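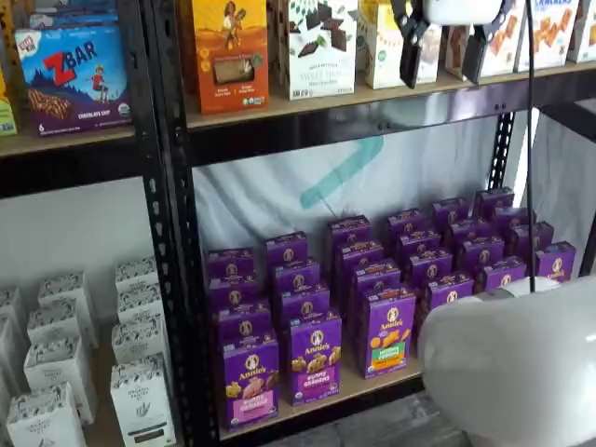 # Folding carton

A **folding carton** is a box made from a single sheet of paperboard that is printed, cut, creased, glued and shipped flat, then opened into shape when it is filled. Cereal, crackers, tea bags, toothpaste, light bulbs and snack bars all travel in folding cartons. It is one of the most common manufactured objects in the modern home and one of the cleverest, a solid shape that spends much of its working life as a flat sheet!

The term is used in the packaging trade to separate this kind of box from the *rigid* or *set-up box* (the sort that holds jewelry or chocolates and never folds down) and from the *corrugated box*, whose walls have a wavy inner layer. In everyday American speech all three are simply called cardboard boxes, a habit that packaging people have mostly given up fighting.

## History

Paper and board boxes were made by hand long before they were made by machine. A box maker would cut a sheet with shears or a knife, score the fold lines against a ruler, bend up the sides and fasten the corners with paste or thread. The work was skilled and slow, and the boxes took up as much room empty as full, so they tended to be made close to the shops that used them. Hatters, druggists and confectioners were early customers.

The great step came in the second half of the nineteenth century, when printers found that cutting and creasing could be done in one stroke of a press. Sharp steel rules went all the way through the board, and blunt ones, set slightly lower, only dented it. One blow gave a finished blank with every fold already marked. It is hard to overstate how much this changed. Goods that had been scooped out of barrels and bins could now be sold in small, clean, sealed amounts, each with the maker's name on the front.

Early cartons were plain, with a pasted paper label or a line or two of type. Color printing straight onto the board followed, and by the middle of the twentieth century the carton had become a small poster. Breakfast cereal makers took to it with special joy, filling the back with mazes, puzzles and cut-out masks.

## Construction

### Board

Most cartons are made of paperboard, which is paper in a thicker and stiffer form. Several grades are in common use:

- **Solid bleached board**, white all the way through, used for cosmetics and some frozen foods.
- **Coated unbleached kraft**, brown inside and very tough when damp, the usual choice for drink carriers.
- **Folding boxboard**, with a bulky middle layer that makes it stiff for its weight.
- **Recycled board**, usually gray or tan inside, found in cereal and cracker boxes.

Tearing open an old box and looking at the torn edge is a fine way to tell them apart. A white top layer over a gray core usually means recycled board with a clay coating.

### Grain

Like wood, paperboard has a grain. The fibers line up along the direction in which the sheet moved through the mill, and the board bends more easily along the grain than across it. In a typical upright carton the grain runs around the box, from panel to panel, which helps keep the wide front from bulging. A blank laid out the wrong way will sag at the middle, and the fault can't be glued or printed away. Anyone who has wrestled with a limp-sided box of crackers has met a grain problem, or very cheap board.

### Creases

A crease in good board does something lovely under a magnifying glass. The layers inside come apart along the line, and the loosened fibers bunch into a small bead on the inner side of the fold. This lets the outer layer turn the corner without being stretched until it cracks. When a fold shows a ragged white line through dark ink, the crease was too shallow, too narrow or badly placed.

## Panels and layout
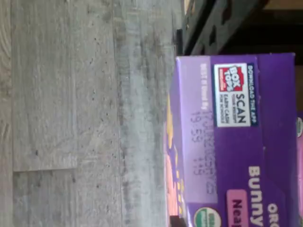
Every folding carton starts life as a flat drawing called a *dieline*, and the designer has to think about each panel twice, once flat and once standing. The front, back and two sides are laid out next to each other in a strip, with a narrow glue flap at one end and the closing flaps along the top and bottom. Lettering is set to suit the way the box will be displayed, so a carton turned on its side ends up with all its words climbing from bottom to top, even a cheerful panel saying "DOWNLOAD THE APP." Promotional blocks of that sort, like the Box Tops one with its large "SCAN," are often given a white ground and a dark border to set them apart from the main color of the box, in this case a strong purple. The nutrition panel, the ingredients and the bar code have to fit too, and the bar code must stay clear of folds.

A designer usually builds a blank white sample before any artwork is approved. Folding one up for the first time is great fun, and it brings mistakes to light very quickly. Upside-down backs are a classic.

## Closures

The way the ends close gives many carton styles their names.

**Straight tuck end.** Both end flaps hinge from the same panel and tuck in the same direction. The front edge looks clean, so the style suits perfume and soap.

**Reverse tuck end.** The two flaps hinge from opposite panels. Blanks of this kind often nest together more closely on the sheet, which saves board.

**Seal end.** The flaps are glued shut after filling. Most cereal boxes are made this way, often with a slot and tab cut into the top for closing again at home.

**Auto-bottom.** The base is glued at the factory in such a way that it snaps into place when the box is squeezed open. A joy to use, and a puzzle to take apart and put back!

A fifth style, the **tear-away display carton**, has a line of small cuts across the front and sides. Once the marked section is torn off, the lower part becomes a tray.

## On the shelf

A carton has to work as part of a crowd. Side by side, matching fronts form a band of color that can be seen from the far end of an aisle, and designers test their work in rows as well as singly. The edge that faces the shopper is called the *facing*. Narrow boxes allow more kinds to be stocked in the same width, while wide ones give each kind more room to show off. 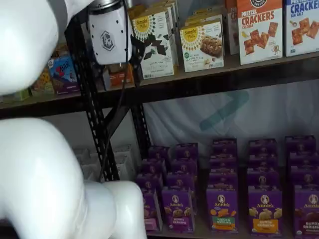
Odair Miranda has argued that shelf display gets too much of the credit, and that a carton is really judged in the kitchen, at 7 in the morning, by someone with one free hand. In Miranda's view the tab-and-slot top was the last big gift to the person eating the cereal, and designers should spend more time on the second opening than on the first. The view has its supporters among collectors, who find that the tab is nearly always the first part to tear.

## Collecting

Cartons were made to be thrown away, so old ones in good shape are scarce and much loved. Collectors prize unused blanks above all, with their glue flaps bare and their creases never bent. The Skotora collection stores its cartons flat in 22 shallow drawers, sorted by closure style. The Bhatt collection takes the other path and keeps every box standing, lightly stuffed with tissue. Among its favorites are 3 Tresero biscuit cartons and a Dastoso tea box with a hand-drawn dieline still folded inside.

Sunlight is the chief enemy. Reds and yellows often fade first, leaving old boxes with an oddly blue look, and damp makes recycled board swell along its cut edges.

## See also

- Corrugated box
- Die cutting
- Paperboard
- Set-up box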